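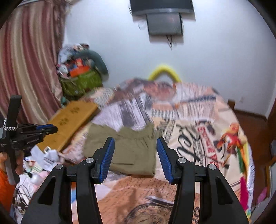 A folded olive-green garment between the open fingers of a hand-held gripper, with a second gripper held up on the left.

News > Robotics > Software

8th July | By Birgit Kettler
424 shares | 13 comments

Lunov has put out a new version of Provow, the program it uses to turn recordings from hand-held grippers into something a robot arm can learn from, and I've spent the past few days poking at it (far more than I meant to!). The big change is in how it works out where the gripper was at any given moment, and if you've ever tried to do that in an ordinary bedroom you'll know why I got a bit excited.

The old version was happiest in tidy rooms. Give it a plain table and a shelf with sharp corners and it would follow the gripper quite nicely, but point it at a bed and it lost its way. Bedding moves. A duvet with a busy print is a real trap: the software finds hundreds of lovely sharp details in the pattern, pins its map to them, and then somebody tugs the cover and the whole map slides off with it. On my screen that used to show up as a gripper drifting calmly through the wall.

Version two handles this by keeping two lists. Details on things that stay put, like walls, skirting boards and door frames, go on one list and are used to work out position. Anything that bends or shifts goes on the other and is left for the folding side of the software to deal with. Lunov says the sorting is done by a small model trained in-house on 800 home recordings, and it runs on a normal desktop, which pleased me no end as mine is getting on a bit.

I tried it first on a set of folding clips from Arkura, who share their laundry recordings with anyone who asks. With the old version I was throwing away a good chunk of them before I even got to training. With the new one most came through clean, and the ones that didn't were nearly all clips where the wide lens was pushed right down into the fabric and there was next to nothing else to look at. Fair enough, I'd get lost too.

The other thing I like is the finger tracking. Provow now reads the gap between the two pads straight from the picture, so you get a tidy little graph of open and close alongside the path of the hand. You can drag the marks about if it guesses wrong. It does guess wrong on thin cloth, mind, where it sometimes decides the fingers have shut on nothing and marks the grab as a miss. I must have fixed that by hand a dozen times in one afternoon, and I'd love a button that says "trust me, it's holding something".

Two-handed work is supported as well, though it still feels like a first go. Each gripper gets its own path and the program lines the clocks up for you. When one gripper can see the other it uses that as an extra check, and it's lovely when it works. When they cross over each other quickly it can swap left and right, and then the planner tries to fold a pair of trousers with its arms in a knot. Kubíček, which makes the planning add-on, told me a fix has been in testing since April and should land in the next update.

Setting up took me most of a morning, mainly down to the settings file, which now runs to roughly 800 lines and has hardly any notes in it. Do back up your old one before you upgrade, the installer writes straight over it. I found that out the annoying way.

The update is free for anyone already using Provow, and old projects open without being converted. I'm running towels next, and I'll post the results in the comments.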